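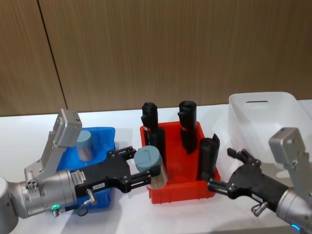

By R. Delacroix-Hume

Sorting at home is catching on fast in Irkum! The town's small-items recycling drive has taken in 2,807 pounds of caps, lids and tiny jars since October, well past the 2,000 it set out to reach. Seventeen drop-off spots are open now, including a big new one at the Egger Street library (go in by the side door, it's much closer to the bins).

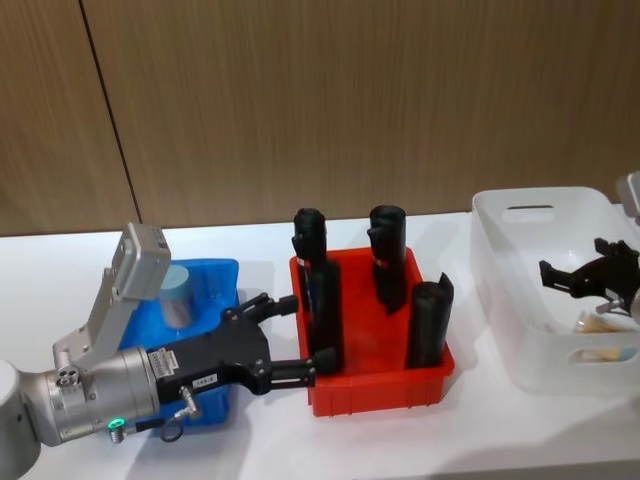
A white table and wood-paneled wall.

Small pieces often slip through the machines at sorting plants, so keeping them apart at home really helps. Rinse everything, leave labels on, and bring it by before 6 p.m. The next goal is 4,000 pounds by spring, and at this pace it looks very doable!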